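Filed under: Sensors and Safety | Field notes

I promised in my last post to write more on the gas sensors for farm silos, and I am sorry that it took so long. The project is now in its second season and I think there is enough to tell.

The problem is old. When fresh silage ferments, it gives off nitrogen dioxide, and this gas is heavier than air, so it lies on top of the feed. A person who climbs in too early can lose consciousness very fast. Our idea is simple: a small sensor on a cable inside the silo, and a lamp beside the ladder which stays red until the air is safe.

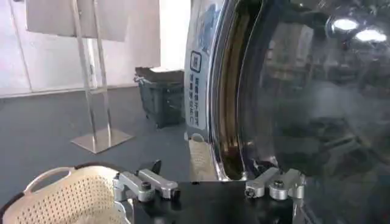 Lerncombe, September

This month we put 12 sensors in the silos of three farms near Nallell. Ketill Østergaard built the housings and I wrote the software that reads them. The first version was not good. Dust went into the membrane, and after six days the values started to drift. Ketill has now added a second filter, which makes the sensor slower, but we accept this. A slow warning is still much earlier than a farmer opening the hatch.

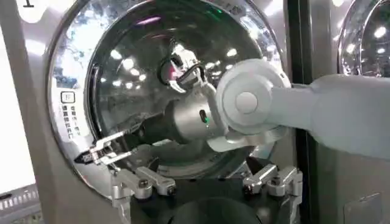

Round door with chrome ring.

The radio part gave me more work than I expected. Concrete silos are almost like a closed box for the signal. In Norðdahl, where we made the first tests, the silos are of another type and everything arrived well. Near Nallell we lost whole nights of data. I finally moved the antenna outside, under the edge of the roof, and put only the sensing head inside. The cable must pass through the wall and be sealed, so every installation takes one hour longer.
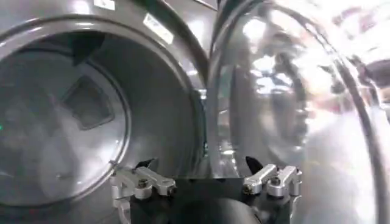 Door opening and drum.

From the first night with the new antenna I have 163 readings, and all of them have the correct time stamp. It made me quite happy, I must say. The next thing is calibration. Nele Van Hecke wants to compare our heads with a laboratory instrument before we change any limit value, and I agree with her. Until then the farmers keep their old rule and wait three weeks before they enter.

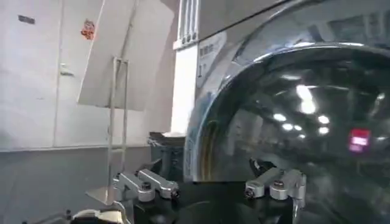 Evaristo Cortés wrote to me that the lamp should go dark when the battery is weak, but that a farmer could take a dark lamp for a safe one. He is right, and I will add a blinking signal.

Comments

Halfdan Kirkegaard: Does the second filter also slow the recovery, when the gas is gone?

Ghada Sayegh: Please publish the wiring of the outside antenna. We have the same concrete.

Back to top | Contact | © Flostevance blog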